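Automation 2 – Handout week 4
Good practice around small arms and grippers
Maltik teaching lab, Drullimwood site

Read before the practical. Bring it with you, last year half of you didnt.

1. Before power on
Risk assessment first. One sheet per cell, not per group. Signed, dated, kept with the cell.
E-stop – press it, check arm won't enable, release, reset. Every session, every arm.
Speed cap 200 mm/s for teaching moves. Leave it there until the path has run clean 2 times.

2. Who stands where
Reach of the Nasley arm is 890 mm with gripper. Keep-out line is drawn further out than that, on purpose: held objects stick out past the fingers.
One person on the pendant, the one on the pendant is in charge. No shouting over them.
Long hair tied, lanyards off.

3. Grippers
Check fingers for wear and note it on the sheet. Grip force at 60 N max for anything soft or thin.
Power loss – does it hold or drop? Find out beforehand, write it down. Salminen worksheet Q3 asks for exactly this.

4. Cloth and clothing tasks
Soft goods shift and bunch, so the taught point is never quite the real point.
Garment flat on the table or crumpled, say which in your log.
Buttons count as hard parts – slow approach near them.
Keep phones, tools etc off the worktop before a run. They wander into reach more often than you'd think. 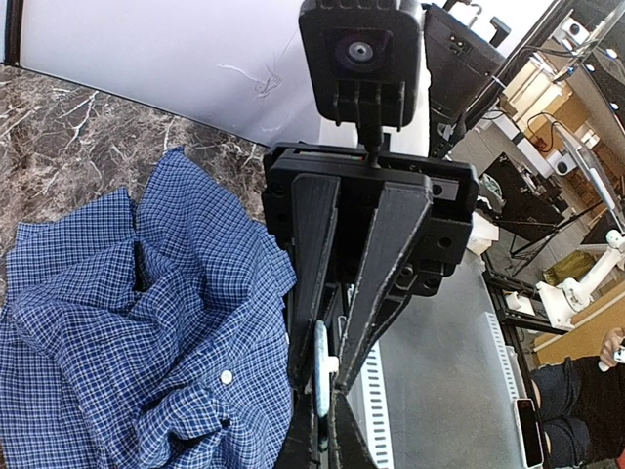 5. Stopping and leaving
Arm to park postion, fingers open, then power down in that order.
Near misses go in the log even if nothing got bent.

Hand in: sheet plus log, start of next session.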